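Mustgate Online Memorial Pages, Reviewed
Three months with a paid tribute page

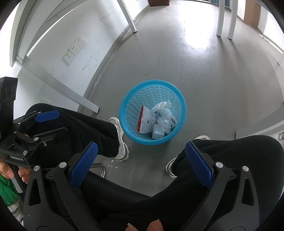
Catherine Yule
Contributing reviewer, family and home services

My aunt's funeral home threw in a free month of Mustgate and then let the bill come to me. The basic page is free to read but costs $75 a year to keep open for comments, and the family plan is $101. I paid for the family plan in June, mostly out of guilt.

Setting up was quick. The obituary pasted in cleanly, though it stops at 700 words and ours had to lose two grandchildren's schools and the name of her bowling league. Photos upload in batches of 30. Captions have to be typed one at a time, and if you go back to fix a date the whole album jumps to the top again.

The guest book is what you are paying for, and I have doubts. Cousins over seventy could not get past the sign-in. One of them, Virgilio, ended up mailing me a letter, which I typed in under his name. Candles cost extra – $3 for a little flame that goes out after a week. I found that tacky and turned it off, but the button still shows on phones.

Support answered my email the next morning and was polite about it. They would not say what happens to the page if I stop paying, only that it is "archived."

I copied every message into a document at home. If your funeral home offers a free page of its own, start there and see who signs it before you buy this one.

Two and a half stars out of five.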